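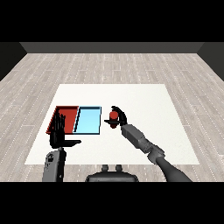

Attachment 1. Plank floor, white mat with two trays.

Ticket subject: Dark areas print as one solid black, Kutitz 200 office printer
Location: Cladville office, second floor
Opened: 21 February 2024
Priority: normal
Assigned to: Denise Rowbotham

Description of the problem

Good morning. Our Kutitz 200 prints the text well, but all dark grays come out the same black. The light colors look correct to me. The problem started after we installed the new Navari driver on the computers in our room. Before the update we printed our July brochure many times on the same printer and the shadows were good, I still have one copy in my drawer and I compared with it.

What I tried before I opened the ticket:
Turned off the printer, waited, turned on again. No change.
Cleaning from the front panel, 2 times. No change.
Color calibration from the front panel. It finished without error. No change.
Printed from another computer with the same driver. The same result.
Paper from Tindall and also the older paper which was left in the cabinet. The same result on both.

The toner level on the display is 40 percent for black and more for the other colors. I did not change any cartridge.

Reply from Denise Rowbotham

Thank you for the clear list. Please print the internal test page from the printer menu (Menu, Reports, Color Test) and tell me if the gray steps are separate there. This page does not use the driver. Please also tell me which option is selected in the Navari driver under Quality, Black Handling.

Update from requester

I printed the Color Test page. The gray scale has 14 steps and I can see a border between every two of them, also the darkest ones. So I understand the printer itself is able to make these tones.

In the driver, Black Handling is set to "Text priority". I did not select it. My colleague at the next desk has the same, so I suppose it is the default after the update. I don't remember what was there in the old version and I am sorry that I did not write it down.
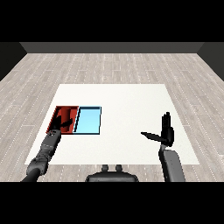

I changed Black Handling to "Photo" and printed again in normal quality, with the toner saving off. It is better but I am not sure that it is completely repaired. The spreadsheet charts are good now, and the gray header in our letter template is gray again. In pictures I look at the places where two dark tones touch, for example where the dark gray back wall meets the black side walls. With "Text priority" the corner disappeared on the paper and I had only one black shape. With "Photo" I can find the corner, but only if I hold the page near the window. The maroon inside the red box is also easier to see than before. On my screen both are very clear, but I know that a screen is always brighter than paper.

One side effect: small text is now a little soft, mostly in the footnotes. For contracts we would prefer the old sharp text. Is it possible to have both settings without changing it by hand each time?

Reply from Denise Rowbotham

Yes. Add the printer a second time in Windows with another name, and set Black Handling to "Photo" only for that copy. Leave the first one on "Text priority". For the remaining difference, open the Color tab and move Shadow Detail from 0 to +2, then print the same page again.

Update from requester

I made the second printer and named it "Kutitz pictures". Shadow Detail is on +2. The dark tones are separate now in normal room light, and the contract printed from the first one is sharp. I will ask the other people in the room to make the same on their computers. Please leave the ticket open until they have tried it.

Status: waiting for requester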